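Tape on the fingers: a long chat about the Jatora hand kit

The first thing the service lead at Clollel wanted to talk about was tape. I had come prepared with questions about sensors and software, and had even written them out neatly on a card, but she had a kettle on and a definite view of where we should begin.

"Everybody asks what the hand can pick up," she said. "I'd sooner they asked what it's like to own after a few months, when the pads have had a bit of a hiding."

Clollel is a small outfit that hires out and services the Jatora, a two-finger gripper you hold and work yourself, recording as you go, so that a robot arm can later be taught the same job. Labs take it, and so do a few packing firms who are curious about automation but aren't ready to buy an arm. The standard hire runs four weeks and costs $1410, with a service visit included. There are 76 kits out at the moment, she told me with some pride, and the waiting list opened again in February.

I asked who the typical customer was, and she laughed and topped up my tea.

"Someone with a table and a patient colleague. You do the same little task over and over, and you've got to be a certain sort of person to enjoy it. I love it, myself. I find it a bit like shelling peas."

Her own record is 113 recordings in one sitting, all of them folding the same tea towel, and she says her wrist let her know about it that evening. The handle has been reshaped since then, with a softer curve under the thumb, and she credits the grumbling of early customers for that. (I had a go for a quarter of an hour and found it comfortable enough, though I'd want a rest before lunch.)

What about the things people don't like? She didn't dodge it. The carry case is too big for a car's front seat. The setup guide, written by Ghaffari, who make the recording software, assumes you already know what you're doing, and she has ended up writing her own four pages to go with it. And then there are the fingers.

"They're good plain fingers, but smooth plastic is smooth plastic," she said. "Try it on a glossy carton and you'll be chasing the thing across the bench. So people wrap them, and I'm all for it. I only ask that they tell me, so I know to look at the tape when I come by."

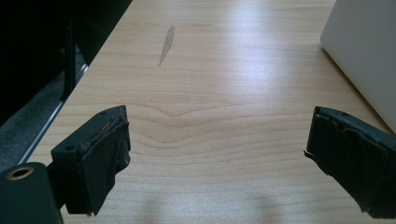

Both gripping faces wrapped in black tape, with the wear showing along the edges.

Firkano sells a moulded rubber pad that slips over the finger, and Clollel will fit a pair if you ask. She likes them for wet work. For everything else she still prefers a roll of tape, partly for the price and partly, I suspect, out of affection.

"You can do it at your own table in a couple of minutes," she said. "Peel the old lot off first, though. Please. I've had them come back as fat as sausages."

Bookings for the next round of hires open on 2 June 2026, and she'd be glad to hear from anyone who wants to try a kit for an afternoon before putting their name down. She'll bring the tape.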